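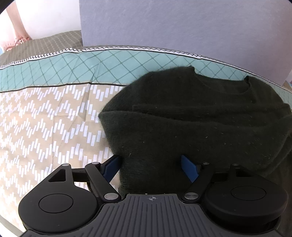
Folding and storing wool jumpers so they don't pill or stretch

Posted in Home and Laundry, July 6, 2020
Viewed 1,754 times

I have moved from Ustonbridge to a small unit in Iltthorpe and there is no wardrobe in the bedroom, only a chest with four shallow drawers. All my winter knits used to hang. Now they have to be folded and I am making a mess of it.

The one giving me the most trouble is a dark green round neck with a fuzzy surface. I fold it on the bed, over the doona cover, and by the time I am finished it has picked up light specks of lint all over. The neck also ends up bunched on one side, and when I take it out a week later there is a hard crease across the chest.

What I would like to know:

Is there a way of folding a thick jumper so it fits a shallow drawer and doesn't crease across the front?
How do I get the lint off without making the fuzz worse? I tried a sticky roller and it seemed to pull the fibres up.
Should they be washed before they go away for the summer, or is airing enough?

The label says wool blend, cool hand wash, dry flat. I don't own an iron but could borrow one.

drawerful_of_knits

3 replies, sorted by most helpful

Renddale Mender
Member, 344 posts

I do alterations and knitwear repairs from home and see a lot of jumpers that have been hung for years, so moving to drawers is a good thing. The shoulders will last longer.

Folding. Lay it face down on something flat and firm. A bed is all right if the cover is pulled tight, but a table is better. Smooth it from the neck to the hem with your palms. Bring one side in so the edge lines up roughly with the middle of the neck, and lay the sleeve straight down along the fold. Do the same on the other side. You now have a long strip the width of the neck and a bit more. For a shallow drawer, fold the strip in half loosely, hem to shoulders, and turn it over. If the drawer is too short for that, fold it in thirds, but put a rolled pair of tights or some tissue in the bend. The hard crease comes from a sharp fold with weight on top of it. Don't put more than two thick ones in a pile.

The bunched neck is usually from picking the jumper up by the collar to move it. Slide both hands underneath and lift the whole thing.

Lint. Stop using the sticky roller on anything fuzzy. A soft clothes brush, used in one direction only from neck to hem, will take off most of it. For the rest, put on a clean rubber washing-up glove, dampen it slightly and stroke the same way. Check what you are folding on as well. If the cover or a blanket sheds, put an old cotton sheet down first. Dark colours show everything, so I do the dark ones before the pale ones and shake the sheet out in between.

If there are actual pills (little balls, fixed to the knit) and not loose specks, those need a comb or a shaver. Keep the knit flat and don't press.

Washing. Yes, wash before long storage. Moths go for skin and food marks more than the wool itself. Cool water, a wool wash, no wringing. Roll it in a towel, press, then dry it flat out of the sun. It must be completely dry before it goes in a drawer. A thick one can take two days in a cold house, and the underarms and the neckband are the last parts to dry.

You don't need the iron. Hang the jumper in the bathroom while you shower, over a rail and not on a hanger, and most creases drop out.

bluegumlaundry
Member, 30 posts

Agree with the above except I roll mine. Fold the sides in the same way, then roll from the hem up to the neck, not tight. They stand in the drawer side by side and you can see each one without digging. My drawers are the shallow Pietrzak ones and a thick jumper only just fits, so measure first. If the roll is taller than the drawer you will catch it on the runner and pull a thread. I have done that twice.

I only wash at the end of the season. In between I air them on the back of a chair overnight. Last February I took everything out and found moth holes in two that I had put away unwashed, so I don't skip it now.

Cedar balls are fine but they lose their smell. Give them a light sand.

pv_2,000
New member

just use vacuum bags, takes no room at all. under the bed

Reply to pv_2,000 from Renddale Mender

Fine for synthetics. I wouldn't leave wool squashed flat for months, the fuzzy ones especially. They do come back a bit with steam but the creases are hard to shift.

Reply from drawerful_of_knits

Thanks all. I put a cotton sheet over the bed and brushed the green one from the neck down and it is a lot better. Will try the loose fold with tissue for the thick ones and roll the thin ones. Still have to buy wool wash.

This thread is open for new replies.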